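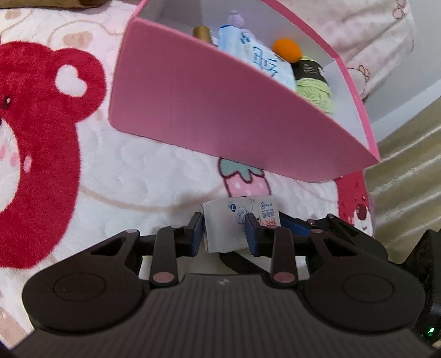

4. Packing your craft gift box

Category: Guides > Kultik Craft Kits > Boxes & Gifting

Now for the best bit! You've chosen your bits and pieces, the worktop is clear, and it's time to turn an open box into something a friend will want to dive straight into. Set aside 12 minutes for your first one. After that you'll be much quicker, and you'll probably start eyeing up everything in the house to see whether it fits.

You will need:
- one Kultik gift box, folded up as shown in section 3
- small paper packets or sachets (sweets, tea, seeds, buttons, whatever you fancy)
- one ball of soft yarn
- tissue paper, if you like a bit of rustle
- a gift card or a handwritten note

4.1 Before you start

1. Stand the box on a flat surface with the opening facing up. Run a finger along each fold and press down any corner that has sprung up.

2. Wipe the inside with a dry cloth. White interiors show every speck of fluff, and a quick wipe now makes a lovely difference later.

3. Lay everything out beside the box and have a play with the order. Big things first is the usual rule, but do try it a few ways!

Note: If you bought the Dotora insert tray, fit it now. It won't slide in once there is yarn in the box.

4.2 Adding small packets

4. Check each packet for splits along the top edge. A slightly crinkled sachet is fine to use, but if the paper is torn right through, swap it for another or tuck it into a small bag.

5. Lay the packets flat along one side, with the printed faces up. Cartoon designs and bright lettering look brilliant peeping out, so let them show.

6. Stop at 8 packets. Any more and the lid starts to bulge.

CAUTION: Keep sachets of powder or liquid away from the bottom of the box. The weight of other items can burst them.

4.3 Adding the yarn
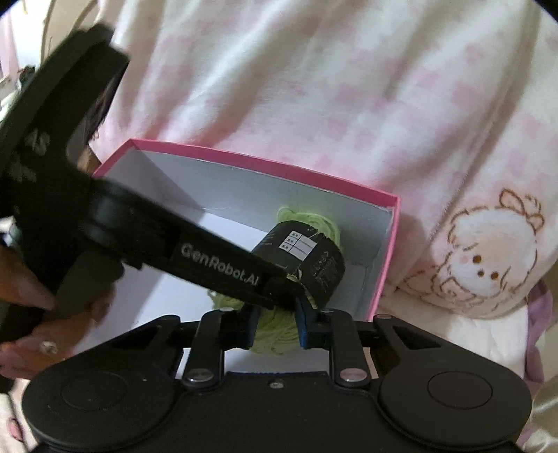
7. Yarn is my favourite filler by a mile, as it takes up awkward gaps and is a present in itself. Pick a fluffy one with a bit of bounce and lower it in gently so it keeps its shape. Pale lime green against bright pink walls is a gorgeous pairing, and the white lining keeps both colours looking fresh. Leave a few loose loops on top if you like that soft, just-wound look, but find the tail end and tuck it underneath.

8. Give the box a very gentle tilt. If the ball rolls, pad the gap with a twist of tissue paper.

CAUTION: Never press yarn down hard to make it fit. It springs back overnight and can push the lid open. Keep loose strands away from babies and pets.

4.4 Closing and storing

9. Slip your note in last, on top, where it will be found first.

10. Close the lid and hold it down for 5 seconds. If it lifts, take out one packet and try again.

11. Store the box somewhere dry and out of direct sun. Bright colours fade on a windowsill (I learned this with a whole stack of Zitanura boxes, and I'm still a bit sad about it).

Note: Posting your box? Turn to section 5 for outer wrapping and labels.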